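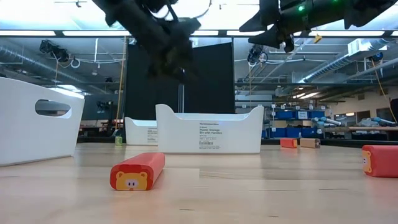
Two-arm block sorter at the Rarholm shop – left arm shakes when it speeds up, and foam is harder than wood

Board: Home and Shop Builds

ademir_t
Hello all, and thank you to everyone who helped in my February thread with the wiring on the Huvska board. I finally have both arms hanging over the table and running from one program, and I have to tell you the first evening they both moved at the same time I just stood there grinning like a kid.

The job is simple to describe. Blocks go on the table, the arms pick them up and drop them in the white bins. I'm using the little wooden-looking one and the orange-red one from my nephew's set, plus the red foam ones with the lion face on the end (he wants those back, so please no suggestions that involve cutting them). The arms are the Narkari kit, hung upside down from overhead so the table stays clear.

I have two troubles. The first is that the left arm shakes at the end of a fast move. At low speed it's lovely. When I turn the speed setting up past 50 it comes down toward the table, stops, and then the fingers keep wagging for a good second before they settle. The right arm runs the same settings and hardly does it at all.

The second is the foam. The small blocks get picked up almost every time. With the foam, either the fingers barely touch and it slides out on the way up, or they squeeze hard, the block bulges, and then it pops out sideways when the gripper opens and misses the bin. I've been setting the closing width by hand for each kind of block and I'm getting tired of it.

Any thoughts welcome, and take your time, I'm only in the shop evenings.
Ademir Toledo

pinebarrel
Congratulations! I remember the wiring thread and I'm so pleased it got this far.

For the shake, same settings and different behavior makes me look at the mounting before anything in the software. Turn everything off, take hold of the left arm near the base and push it gently sideways. If you feel the base plate move even a hair, that's your wag, because a hair at the base is a lot by the time you get down to the fingers. I hung mine from a beam that felt solid as a house and it still flexed until I put a diagonal brace on it.

quietgear
I'd go the other way. Everybody in this forum says "check the mounting" and then spends two weekends building braces. What is your acceleration set to? The Narkari sample program has 3000 in it and that's far too jumpy for an arm hanging down with a gripper on the end. Try 1000. It costs you nothing and takes ten seconds.

pinebarrel
It would still be the same number on both arms, though, and only one of them shakes.

quietgear
Sure, and one of them may be making longer moves than the other. We don't know the layout of his program. I'm only saying do the free test first.

ademir_t
You're both very kind to argue on my behalf. It's true that the left arm has the longer trips. I gave it the far bin as a second drop spot, so it swings across quite a bit more than the right one does. I hadn't thought about that at all. I'll try the lower number tonight and also do the push test, and then you can both be right.

marlow_bench
Foam person here (I made a pillow-stuffing machine for my wife's craft stall, long story, it still throws stuffing at me). Please stop setting the width! Foam has no width, or it has whatever width you squeeze it to. What you want is to close until the motor current goes up a little and then stop. The Huvska board can read current on each channel, it's on the page after the pin chart, and most people skip it since the sample code never uses it.

Start with a low limit and bring it up slowly until the block stays put while you lift. I think my own number ended up at 40 on that board's scale, but my fingers are a different shape from yours so don't copy it blindly.

quietgear
Current sensing on those small motors is noisy. You'll get a spike as soon as the fingers start moving and the thing will think it has grabbed something when it's still wide open. I tried it and went back to fixed widths with a strip of soft rubber on the inside of each finger. Grip comes from friction. More rubber, less squeeze, no bulge, no popping out.

marlow_bench
You ignore the reading for the first moment of the move. It's one line. I agree on the rubber, though, I'd do both.

oldtimer_jo
Lovely project. A couple of small things from someone who has dropped a great many objects into a great many tubs.

Foam sticks to rubber just a touch when you let go, and if you open the fingers fast one side lets go before the other and flicks the block. Open slowly for the first bit, then as fast as you please. I'd also come in across the short side of a foam bar and hold it near the middle. Held near one end it droops, and then it's hanging at an angle when you arrive and catches the rim.

And mind those raised handles on the ends of the bins. If the arm comes in over the end it has to clear the handle, and if you come in over the long side you can stay lower. My first sorter knocked its own bin off the table twice in a day, and I blamed the cat.

ademir_t
Reporting back, with coffee in hand.

On the shake: dropping the acceleration to 1000 made a very big difference. I'd call it most of the way cured. Then I did the push test, and I'm sorry quietgear, there was a little movement at the base of the left arm too. One of the bolts had never been tightened past finger tight. I know exactly which evening that was, I was called away to help unload lumber and came back and started on the wiring. It's snug now and the last of the wagging went with it.

On the foam: I put in the current limit with the delay at the start, and it took me most of an evening to find a number I liked. It's lower than marlow's. I haven't added rubber yet because Medeiros was out of the thin kind, and I'd like to see how far I get without it. Opening slowly helped more than anything else, Jo, thank you. I still lose a foam block now and then when it's lying at a slant to the gripper and the fingers come down on the corners.

pinebarrel
A finger-tight bolt! I will be polite and say nothing.

quietgear
I'll take "most of the way cured" and go home happy. For the slanted ones, are you turning the gripper to match the block, or does it always come down facing the same direction?

ademir_t
Always the same direction. I set the blocks out by hand, so until now I just set them straight. My nephew doesn't set anything straight.

marlow_bench
Then you need the angle from somewhere, either a camera looking down or a nudge. The cheap way is to close the fingers low and wide first so they push the block around until it lines up, then lift a little, open, and grab it properly. It looks silly and it works on foam because foam forgives you.

quietgear
I don't like the nudge. It'll shove the block away as often as it straightens it, especially a light one on a smooth tabletop. Spend the time on the camera.

oldtimer_jo
Nudge first, while you save up for the camera. Ademir, which way would you rather spend your evenings?

ademir_t
I'll try the nudge this week, slow speed, with one foam block and the bins moved well back. If it shoves the block onto the floor I'll say so in this thread and quietgear can have his moment. The wrist rotation is wired up already, so the camera can come after that, and I'll need help picking a lens.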